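Last updated: 2019-07-22

Questions I get about renting the Dunstan cottage

I'm Lino Rizzi, and I look after the bookings for the cottage. Most of what people email me about is on this page, so have a read first (and if it isn't covered, write anyway, I like hearing from people).

How many people can stay?
Six, if two of you don't mind the bunks. The bunks are full length but my brother-in-law is tall and he complains every single year.

What's the shortest stay?
It's 3 nights in summer and 2 nights the rest of the year. In January I'm pretty relaxed about it, so ask.

When can we get in?
Check-in is from 3 in the afternoon and checkout is by 11. If you want to drop your bags early, text me -- I can usually say yes.

How do I find the place?
Your GPS will try to send you up Wedari Lane from the north. Please don't let it! The bridge is closed to cars and you'll end up backing down a hill. Come in through Grovia, go past the feed store, and look for house number 246 on a green mailbox.

Is there Wi-Fi?
Yes, and it's fine for email and most movies. It gets slow in the back bedroom. The password is on the fridge.

Can I bring my dog?
One dog, yes, and I don't charge extra. I only ask that they stay off the beds and that you bring a leash, because the neighbor keeps hens.

Do I need to bring sheets and towels?
No, beds are made up and there's a bath towel for everyone. Bring your own beach towels though.

Who do I call if something breaks?
Gebremedhin Shiferaw lives down the road and has all the keys. His number is inside the cupboard by the door. He's great with the water heater, which has moods.

What about the deposit?
I hold it until I've been over the house, then it goes back to your card. I have never kept one over a broken glass or a bit of sand, so please relax.

Do we have to clean before we go?
Not much! Run the dishwasher, take the trash out to the bins, strip the beds and leave the sheets in the tub. Spills are the one thing I'd love you to deal with right away -- a little puddle of something brown on a white surface, like the one in the photo, is a quick job while it's fresh and a real pain after a weekend. Old cloths are under the sink and you can use as many as you want.

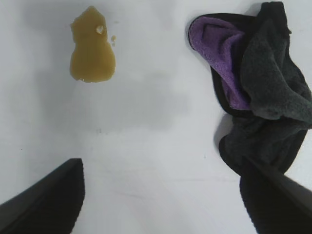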